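Grivden Open Day, February
Demonstration area inspection: Table 4, candy pick and place
Form completed on a walkthrough before doors, repeated at 2 p.m.
Status key: OK / OK with comment / Open / Not applicable

Scope

Covers the Caron desktop arm, its power supply and cabling, the table, the candy supply and the visitor line. Does not cover the building's fire inspection or the printers in the Fovau workshop, which have their own sheets. Items marked Open must be closed or signed over by the table lead before visitors are let up to the line.

1. Mounting and structure

1.1 Base fixed to tabletop, no rocking when pushed by hand at the shoulder. OK.
1.2 Printed parts free of cracks at screw bosses. OK with comment. Light stress marks on the upper arm around two screws. Same marks noted at the last inspection, no growth. Recheck at end of day.
1.3 Screws seated at shoulder, elbow and wrist. OK. One at the elbow took a quarter turn.
1.4 Fingers aligned at the tips. OK.

2. Power and cabling

2.1 Power strip switch reachable by the operator without crossing the arm's sweep. OK with comment. Reachable from the operator's chair only. A second person standing at the side would have to lean in. Brief the second person to call the stop and leave the switch to the operator.
2.2 Servo leads clear of pinch points through full travel. OK with comment. Elbow loop has enough slack at full extension. Wrist loop is longer than it needs to be and should be shortened after the event. Do not re-route during opening hours.
2.3 Cables on table secured. Open on first pass. Bundle behind the arm was not tied. Accepted at 2 p.m. on condition that no visitor stands on that side.
2.4 Servo temperature after 10 minutes of continuous cycling. OK by touch on the outside of the housings. Shoulder is the warmest, as expected. Rest the arm between groups.

3. Motion and stop

3.1 Speed limit set in the Drokia control software before the first cycle. OK. The limit resets when the software restarts, so this item has to be repeated after every restart. It was missed once during the setup week.
3.2 Behavior on loss of power. OK with comment. The arm drops; it has no brakes. Operator parks it folded before switching off. In an emergency, switch off anyway and let it fall.
3.3 Home position does not pass over the visitor line. OK.
3.4 Grip force. OK. Set low enough that a finger placed between the tips can be pulled out without effort. Tested by the operator only. Visitors are not to try it.

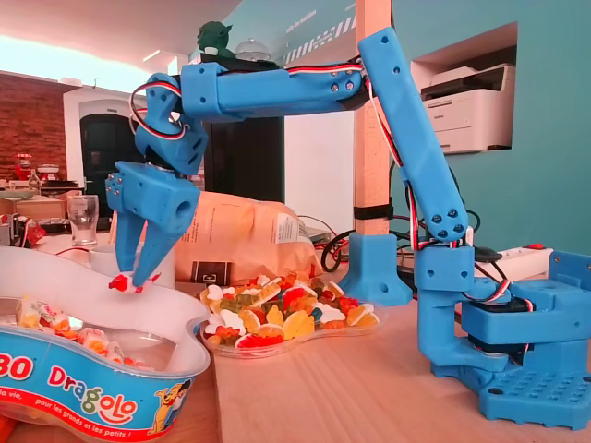 3.5 Release height above the tray. OK with comment. Lower it if pieces bounce. Gummy candy sticks to the printed fingers once sugar builds up, and the arm then carries the piece back on the return move. Wipe both fingers with a damp cloth between groups, arm parked and power off.

4. Candy and hygiene

4.1 Loose candy for handling by the arm kept apart from candy for visitors. OK with comment. Whatever the gripper has touched is demonstration stock and is thrown away at closing. Only wrapped pieces are handed out. The operator should say so at the start of each group, as children will reach for the tray.
4.2 Ingredient list available on request. Open. Ask at the front desk for the printed copy. Several gummy types contain gelatin and visitors do ask.
4.3 Drinks away from the table. Open on first pass. Closed at 2 p.m. Cups and glasses go to the kitchen before each group.

5. Visitor line and staffing

5.1 Floor tape in place and beyond maximum reach with the arm fully extended. OK. Measured from the base, with the gripper open.
5.2 Two staff at the table while the arm is powered. OK. If one leaves, the arm is parked.
5.3 Loose items resting on the arm. Open. Remove any decoration before the first group. Anything that falls off mid-cycle will bring a hand into the work area.
5.4 Walkway behind the table closed to visitors. OK. Chain up at 2 p.m.

Carried forward

2.2 Shorten wrist lead, Caron kit.
3.1 Ask Drokia whether the speed limit can be stored.
4.2 Keep one ingredient list at the table.
1.2 Upper arm recheck, result to be entered on the closing sheet.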